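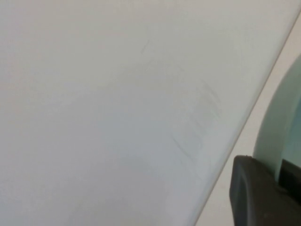 The wrist camera's idea of a pale, whiteboard-like panel. Gripper finger at lower right, mint-green thing behind it.

I've had two grippers on the bench since Monday and I am having far too much fun! One is the Sultholm, a plain parallel gripper with chunky fingers. The other is the Nambiar, which has softer tips and a wrist bracket that took me a whole evening to fit (wrong screws, my fault, don't ask). Both run off the same Delurum controller, so swapping between them is mostly a matter of cables and patience.

What I wanted to know first was how much the little wrist camera helps up close. I love the view you get from it. You see the fingertip and the edge of whatever you're heading for, all in one picture, and your hands start to believe they're over there. But pale things on pale things are hard going. Look at that panel: there's one long diagonal edge to steer by, and then a big stretch of almost nothing. The faint streaks and smears on the surface were the best landmarks I had, and I've stopped wiping them off for that reason.

Xuân Ngô, who got me into all this, told me to stop fiddling with focus and lock the exposure at 1000. I tried 2000 first because I'm stubborn. She was right, and the picture has been much steadier from one move to the next. I also turned the arm speed down by half for the last bit of every approach, and I'd do that again with any gripper.

The second camera is fixed to a stand and looks across the table, and that's the one I lean on for anything with wires in it. A dish rack is a mean little test. It's all thin black rods, the gripper is black too, and the cable likes to wander in over the back rim and lie down inside the basket. From the wrist I kept losing track of which rod was which, but from the fixed view I can see the plate standing in its holder and judge how much of it sticks up above the rack. That top edge is what you want to go for.

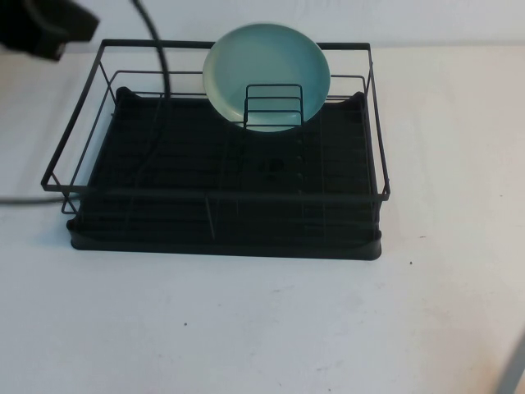 Sultholm or Nambiar?

For plates, the Sultholm so far. The fingers close square and I can tell from the controller readout when they've met something. The Nambiar is gentler and I like it a lot for cups and anything curved, but on a thin rim the tips fold a little and the plate swings, and then I'm holding my breath.

Cable routing is the thing I still have to sort out on both. I've ordered a set of Standusano clips to run it along the forearm, and if they fit I'll do the whole plate routine over again with each gripper and put the logs up. If you've found a good way to keep a thick cable out of the work area without it tugging at the wrist, please leave a comment, I'd love to see it!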